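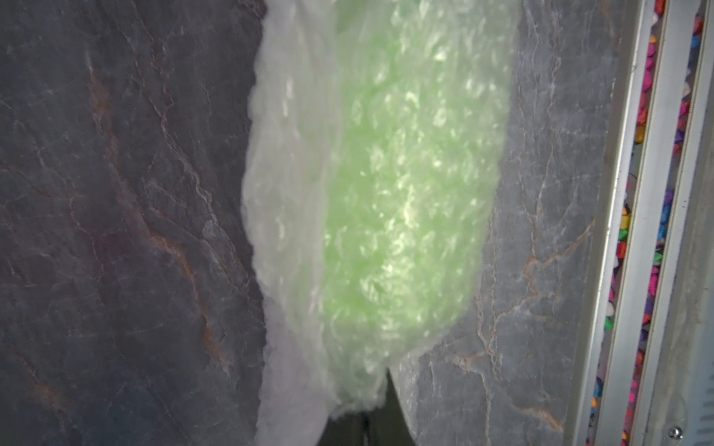
Light green item, rolled up in bubble wrap.

Re: Posting breakables - what are people using?
From: Iresha Ekanayake
Time: 4:10 pm

Thanks for the replies. I've had two parcels arrive chipped since March, both sent to Tilla, so I'm rethinking how I pack.

On 2 April's list someone at Jayasinghe wrote:
> Double boxing is the only thing I trust. Inner box 2 cm clear
> on all sides. It adds to the postage but I have
> had no claims since 2015.
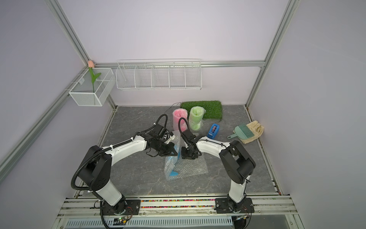
Postage is my sticking point. My glazed mugs weigh little, but a second box pushes them into the next size up and the customer won't wear it. I'd sooner put the effort into the wrap - one clear sheet opened out on the table before the piece goes near it, then rolled firmly and taped at both ends.

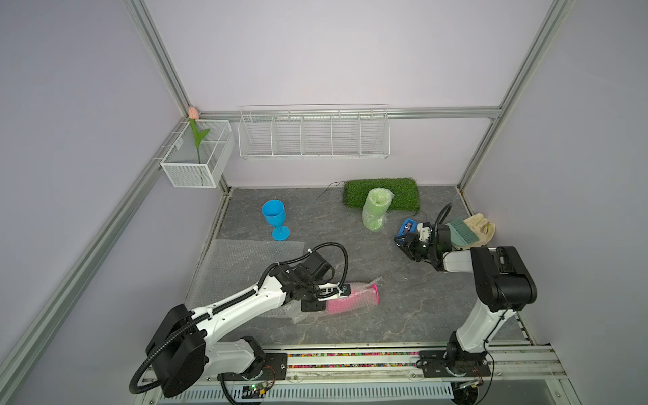
Pink cup on its side, wrap around the body, rim still showing.

Handles need their own strip first. I also fill the inside of the cup with crumpled newspaper. Oltard sells the wide rolls in grey or clear and will cut them down if you ring ahead. Sititz was cheaper last year but the bubbles went flat in the shed.

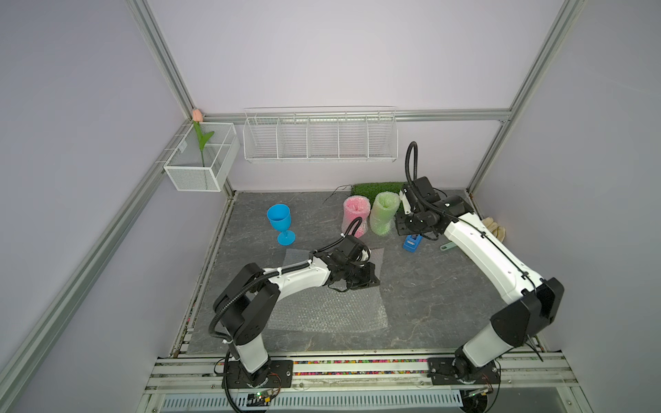

Labels and insurance

Cover above $2000 needs a signature at the other end. My last carton was valued at $1550, so I left it off. Does anyone know if they pay out on seconds?

Iresha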